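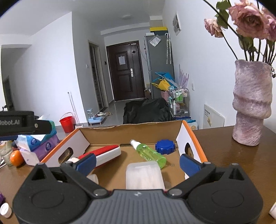
Trukberg 图集：家庭环境下的纸箱收纳

更新 3/22/26

先把图放上来，文字之后再补。这一组是手持夹爪采的示教数据，任务很简单：桌上一个敞口纸箱，夹爪在箱内取放日用杂物。总共采了721条，筛掉抖动太大和时间戳对不上的，剩700条进训练。策略网络用 Dafis，没加深度，只吃夹爪端的画面。

箱内杂物

喷雾瓶横躺，透明绿色，最头疼的一类。反光加透明，Dafis 早期版本经常把抓取点估到瓶身外面去。2月重标了115条透明物体的片段，之后好一些，但还是不如刷子稳。圆角的半透明容器也归在这一类里。

细长物体

带红色布面的粘毛刷，白柄，斜躺在箱内。蓝色指垫换过一版，软一点。接近角度偏了几度也能夹，所以这类样本我们故意留了不少歪的。右后方那个蓝色圆的东西单独算一类，标签暂时叫“圆盖”，后面可能在改。 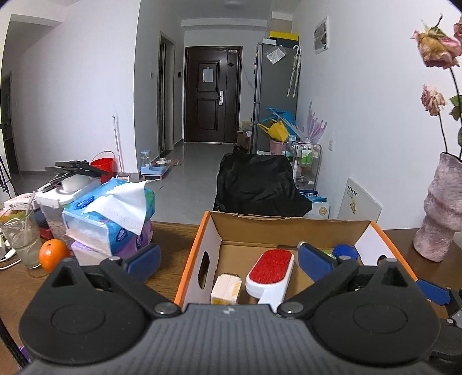 背景与泛化

桌面周围不清场，花瓶、纸巾、橙子都照原样留着。对照组在 Clonuvley 的空桌上采，背景干净，换到家里掉得很厉害。混合训练那版还在跑，评测896次，没跑完，数字先不放。

待补：失败案例一组，Vundevov 标注工具的导出格式说明。要原始数据的请先等等，硬盘还在拷。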